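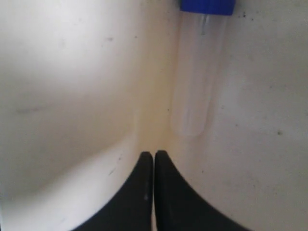
Gaétan Ouellet wrote in to say the glosses in Hosea are the reason he finished Hosea at all, and could we please do Job next. He also said the first printing cracked at the spine somewhere in Zechariah. Fair on both counts. New binding now, see below. Job is not scheduled.

The Irnis Reader's Twelve
Hebrew text of the Minor Prophets with running vocabulary and short notes
Edited by Manon Turcotte and Jade Lapointe
Denham Press
398 pages, sewn, cloth over boards. Second printing.

In stock. Ships from our own shelf, usually next working day, longer in December.

What it is

All twelve books, Hosea to Malachi, in the Hebrew order, full pointing and accents. Anything past a normal first-year vocabulary gets glossed at the foot of the same page. No flipping to the back. Proper names in gray the first time they come up in a chapter so you don't waste ten minutes trying to parse a village in Micah.

Meant for people who did a year of Hebrew, maybe a while ago, and want to read instead of drill. Also works as a class text. It won't teach you the alphabet. If you need the alphabet get the Zosta Primer first, same shop, same size page.

The text

Base text is the Leningrad Codex. Kept as is, including the places where it's a mess. Where a verse can't really be read as it stands the note says so and gives you the main ways people have gone, with the Greek where the Greek helps. Habakkuk 3 has the most of these. Hosea is next. Haggai has hardly any, start there if you're rusty, or start with Jonah like everybody does.

Ketiv and qere both printed, qere in the margin with its vowels.

Verse numbers follow the Hebrew. English numbers in brackets wherever they part ways, so Joel 3:1 shows [2:28] and the end of Malachi shows chapter 4 in brackets from 3:19 on. We got a lot of mail about this on the Ruth volume, where it didn't even come up. It does here.

The glosses

Jade Lapointe did these from scratch. Short, one or two English words, the sense that fits the verse and not the whole dictionary entry. Verbs get stem and root. Weak verbs get the root spelled out every time, even when it's the third time on the page. Rare forms parsed in full.

A word that turns up only once in the Hebrew Bible gets a small open circle. You will see alot of open circles in Nahum.

Words repeat. If a word was glossed in chapter 1 and comes back in chapter 4, it's glossed again in chapter 4. Some reviewers thought this was wasteful. Leaving it.

The notes

Separate band under the glosses, smaller type. Mostly grammar and text. A bit of history where the verse makes no sense without it: the earthquake at the top of Amos, who Darius is in Haggai, what Edom did to deserve Obadiah. Not a commentary. You won't get a theory of how the Twelve came together as one scroll, except for a few pages in the introduction where Manon Turcotte sets out the arguments and says which she finds thin.

There's no denominational angle. We get asked. The editors don't agree with each other on the ending of Malachi and the note there is signed by both, seperately.

Introduction covers
Order of the books in Hebrew and in Greek, and why it moves Joel
Catchwords between books (end of Joel and start of Amos, that sort of thing)
Dating, briefly
Poetry: line length, parallelism, how we broke the lines and where we weren't sure
How to use the accents if you never learned them, just the big ones

Type and page

Hebrew set in Petrenko at 11 point, which we licensed for this series. Open, a bit wide, the vowels don't collide with the accents. English in a plain serif. Poetry set in lines, prose as prose, and the oracles in Zechariah that could go either way are set as prose with a note.

Outer margins wide enough to write in. Paper takes pencil and most ballpoint. Fountain pen, depends on the ink, try it on the last blank leaf.

Two ribbons this time. One for where you are, one for the apparatus key.

Changes in the second printing

Sewn sections, was glued. Lies open on a desk from the first page on.
Accent errors fixed in Hosea 9, Micah 7 and Zephaniah 3.
Gloss at Jonah 2:6 was under the wrong line. Moved.
Amos 5:26 note rewritten, the old one was confusing and Wayne Turcotte at the warehouse got phone calls about it, which isn't his job.
Running heads now show chapter and verse. Before it was just the book name.
Index of rare words added at the back.

Page numbers did not change. Old and new copies can be used in one class with no trouble, apart from the index.

Corrections after April's list go on the errata sheet, one page, free download, or ask and we'll tuck a printed one in the parcel. Sheet last updated Friday, April 8, 2022. Found something? Send book, chapter, verse, and which band of the page it's in. Not just "typo in Micah."

Other editions

Paperback: same insides, no ribbons, lighter. Also sewn.
Class pack: six paperbacks plus a teacher's sheet with a reading schedule. Schedule assumes one meeting a week and skips parts of Zechariah, put them back if you have the time.
Digital: PDF only. Searchable in Hebrew, with or without points. No app. No plans for an app.

Large print is something people ask for regularly. We priced it and it came out as two heavy volumes that cost more than the whole series. Still looking at it.

Goes with

Zosta Primer, for beginners or for a refresher
Irnis Reader's Ruth and Esther
Irnis Reader's Daniel, Hebrew and Aramaic, where the glosses switch over at 2:4 when the text does
Blank parsing notebook, fits the same slipcase

The slipcase holds three volumes. It's sold empty, please read the listing, we keep getting returns on it.

Readers' comments

Mackenzie Nguyen: Used this for a Thursday evening reading group. Half of us had forgotten everything. Jonah went quick, Obadiah was harder than it looks, and we're now stuck happily in Amos. The repeat glossing is what makes it work, you can miss a week. Wish the notes on the visions in Amos 7 and 8 said more about the wordplay with the summer fruit. There's one line on it and that's your lot.

Reply from Denham: Noted. It's a good pun and it got squeezed by the page break. Will look at it if there's a third printing.

Name withheld: Good Hebrew type. The gray proper names are too pale for me under a lamp. Otherwise fine, does the job.

Reply from Denham: Gray went a shade darker in this printing. If you have the old one and really can't read it, write to us.

Ordering

Order through the basket or by mail. Course orders, give us the name of the school and the start date so we don't send them to an empty building. Exam copies go to instructors as PDF only, the printed ones kept vanishing.

Returns fine within the month if it isn't written in. Binding faults we replace whenever. For a cracked first printing, send a picture of the spine and we'll swap it for the new one, you keep the old, we don't need it back.

Shipping outside the country goes out once a week, on whichever day the van comes. Customs forms say "books." Bookplates on request, plain or with the Irnis mark, say which in the comments box at checkout.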